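Student Loan Device and Home Internet Kit - Inspection Checklist with Comments
Derstead District School, Stirnitz Campus

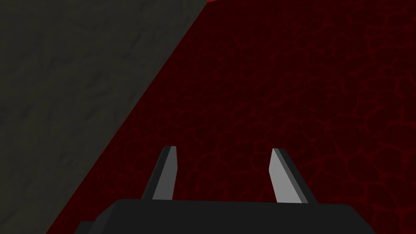
Gripper with two fingers, dark red and dark grey surfaces behind. Computer rendering.

Inspection date: 11 October 2023
Inspected by: Silvia Ševčík
Location: library workroom and loan cupboard, Stirnitz Campus
Equipment covered: student laptops, chargers, mobile hotspots, signal boosters, carry cases, charging cabinet
Next full inspection: December

Rating key
S - satisfactory
A - attention needed, item may stay in service
F - fail, item withdrawn
N/A - not applicable at this campus

Scope

This checklist applies to equipment lent to students who have no fixed internet service at home, or whose service does not support the homework portal. Classroom desktops and staff laptops are inspected under the general electrical schedule and are not repeated here. Items out on loan at the time of inspection are checked on return and entered on the supplementary sheet.

Section 1 - Laptops

1.1 Asset label present and legible on base of unit
Rating: S
Comment: Labels on the older Brekance units are fading along one edge. Still readable. Replace at the next reimage.

1.2 Case free of cracks, sharp edges and missing screws
Rating: A
Comment: One unit has a missing screw near the hinge. The hinge is firm. Screw to be fitted before the unit goes out again. No sharp edges found.

1.3 Screen intact, no pressure marks affecting use
Rating: S
Comment: Minor marks on several lids, none on the display side.

1.4 Battery flat, no swelling, trackpad level with case
Rating: F
Comment: Trackpad raised on one Brekance unit and the base rocks on a flat bench. Unit powered down, not charged, and moved to the metal battery bin outside the workroom. Do not return it to the charging cabinet. Supplier notified by email.

1.5 Battery holds charge for a full evening of use
Rating: A
Comment: Tested on the standard runtime script. Three units fell short. They may be lent to students with reliable power at home. Students who do homework on the bus or at the community hall should be given a newer unit.

1.6 Keyboard complete, all keys register
Rating: S

1.7 Ports clear of debris
Rating: A
Comment: Dust and grit in the charging ports of units returned from properties on unsealed roads. Cleaned with a nylon brush, power off. Compressed air is not to be used at close range.

1.8 Camera shutter slides and covers the lens
Rating: S

Section 2 - Chargers and leads

2.1 Charger matches laptop model
Rating: A
Comment: Two chargers had been swapped between models. Both are within rating for the laptops they were returned with, but the loan record was wrong. Record corrected. Desk staff should compare the number on the charger with the number on the laptop at return.

2.2 Current test tag attached
Rating: S

2.3 Outer sheath undamaged along full length
Rating: F
Comment: One lead chewed near the plug end. Conductors not exposed. Lead cut and discarded. Do not repair with tape.

2.4 Plug pins straight, no heat discolouration
Rating: S

2.5 Strain relief intact at both ends
Rating: A
Comment: Early splitting on one lead. Marked for recheck in December. Students wind the lead tightly around the charger body. The loan card now shows a loose coil fastened with the strap.

Section 3 - Mobile hotspots

3.1 Unit powers on and completes start-up
Rating: S

3.2 SIM present and tray locked
Rating: S
Comment: Tray tool is kept at the loan desk and does not go home in the kit.

3.3 Battery door closes flush
Rating: S

3.4 Surface temperature acceptable after one hour of continuous use
Rating: S
Comment: Tested on an open bench. Instruction card states that the unit must not be used under a pillow or in a closed bag. Card wording is adequate.

3.5 Content filter active on student profile
Rating: S
Comment: Checked from the unit itself and from a connected laptop.

3.6 Default administrator password changed
Rating: F
Comment: One Khaemba unit had returned to factory settings, including the printed default password. Withdrawn, reconfigured and retested. It may be reissued once the record is signed. Add a password check to the return procedure for every hotspot.

3.7 Data allowance recorded on loan sheet
Rating: A
Comment: Allowance is 140 GB per term. Left blank on several sheets. Families cannot judge whether video lessons are practical if the figure is missing. Fill in at issue.

3.8 Coverage confirmed at student's address before issue
Rating: A
Comment: Coverage map consulted in each case, but the map is not reliable in the valleys east of Stirnitz. A hotspot with no signal is of no use to the student and also appears in the records as a connected household. Ask for a trial result within the first week and enter it on the sheet. Where there is no signal, issue the offline pack (Section 6) and change the household code.

Section 4 - Signal boosters

4.1 Booster is an approved model
Rating: S
Comment: Only boosters on the approved list may be lent. Privately bought units brought in by families are not to be tested or configured by school staff.

4.2 Indoor unit, bracket and power supply present
Rating: S

4.3 Antenna lead connectors clean and tight
Rating: A
Comment: Light corrosion on one connector. Cleaned, signal level normal on test. Recheck on next return.

4.4 Installation sheet included, with working-at-height warning
Rating: F
Comment: Sheet missing from one kit. Kit held back until a new sheet is printed. Students are not to climb onto a roof or tank stand to fit an antenna. The window bracket is the only mounting method covered by the loan agreement.

Section 5 - Charging cabinet and workroom

5.1 Cabinet on hard, level floor with castors locked
Rating: S

5.2 Ventilation slots clear on both sides
Rating: A
Comment: Cartons stacked against the left side. Moved during inspection. Tape a clearance line on the floor.

5.3 Cabinet plugged directly into wall outlet
Rating: S
Comment: No power boards or double adaptors in use.

5.4 Safety switch tested
Rating: S
Comment: Tripped and reset normally.

5.5 Smoke detector fitted and in date
Rating: S

5.6 Extinguisher accessible, correct type, tag current
Rating: S
Comment: Access path also serves as the waiting spot for returns at the end of the day. Keep bags out of it.

5.7 Cabinet locked outside loan hours
Rating: S

5.8 After-hours wireless access point outside library secure and weatherproof
Rating: A
Comment: Enclosure sound, one cable clip loose. Students use this point from parked cars in the evening to upload work. The light over the parking area switches off before the network does. Either extend the light timer or bring the network shut-off forward. Extending the timer is preferred, as several families have no other way to submit.

Section 6 - Offline homework packs

6.1 USB stick scanned before issue and on return
Rating: S

6.2 Stick encrypted where it carries student work or marks
Rating: S

6.3 Files open without an internet connection
Rating: A
Comment: Two maths files and one science file called a web font and a linked video. The text opened but the video task could not be done. Teachers to test each pack in flight mode before it is copied. A task that cannot be opened offline is not to be marked as missing.

6.4 Printed alternative available on request
Rating: S

6.5 Due date allows for physical return of the stick
Rating: A
Comment: Some tasks still carry an overnight due date. Pack users return sticks on the next school day they attend. Due date on the pack label should be the collection date, and this should be the date used in the marks book.

Section 7 - Records and privacy

7.1 Loan agreement signed by parent or guardian
Rating: S

7.2 Previous student's files removed before reissue
Rating: F
Comment: One laptop on the ready shelf still held a local profile. Wiped and reimaged during inspection. The ready shelf tag had been attached before the wipe was finished. Tag goes on last.

7.3 Household connection codes stored in restricted folder
Rating: S
Comment: Codes must not be read out in class or printed on class lists.

7.4 Replacement and repair budget recorded
Rating: S
Comment: Balance of $4,000 shown at start of term. Battery replacement for the failed unit and one new lead to be charged against it.

Actions arising

Swollen battery unit (1.4) - supplier collection to be confirmed. Unit stays in the metal bin until then.
Missing hinge screw (1.2) - workroom.
Hotspot password check (3.6) - add to return procedure, loan desk.
Trial signal result (3.8) - loan desk to follow up by phone where the family has no email.
Installation sheet (4.4) - print and laminate, one per kit plus a spare.
Floor clearance line (5.2) - workroom.
Parking area light timer (5.8) - referred to Derstead facilities office.
Flight mode test of packs (6.3) - subject coordinators.
Due date labels (6.5) - subject coordinators, before the next pack is issued.
Ready shelf tagging (7.2) - procedure amended, staff to initial the new version.

Items rated F may not be returned to service on a verbal instruction. The release line on the supplementary sheet must be signed by the inspector or the campus principal.

Signed: Silvia Ševčík
Copy to: campus principal, loan desk, Derstead facilities office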